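Detector keeps merging two items on a tray – how do I split them?

Kusum Negi
I'm using Saxena for segmentation and Grevik for grasp planning, with a fixed camera over a tray by a toy sink. Single items are fine, but the plush mouse and the blue block with the elastic-looking loop come back as one mask, so the planner aims at the join.

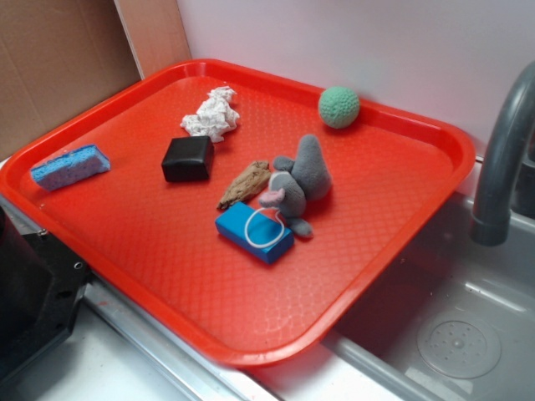 Tray with the items on it, arm out of the way

I've labelled 600 crops and train at 175 epochs. Would more labels help?

urier_fan
Had the same in February. Just get more data, it fixes everything!

Ashok Grewal
Lovely problem, this! I'd leave the labels alone at first. That tail lies right by the block, so a mask that grows along thin shapes will happily run from one to the other. Try eroding each mask by a few pixels before you look for connected parts, then grow them back (Clekeo has a node for it, and it's quick).
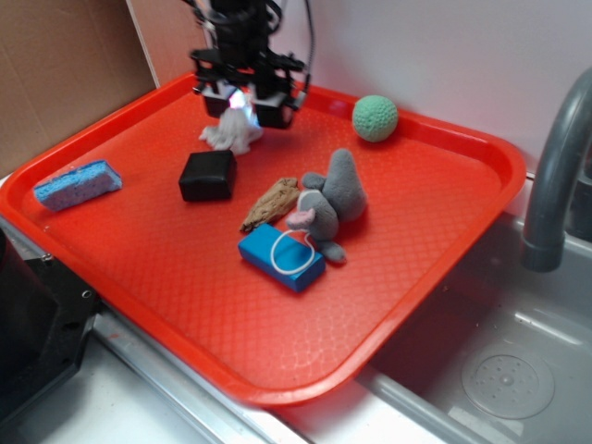 The other thing is pick order. Let the planner score items by free space and take the easy ones first, then run the detector again after every pick. I replan if a mask centre has shifted by more than 15 pixels – it made my logs so much nicer to read. Do post your masks if it still sticks, I'd love to see them.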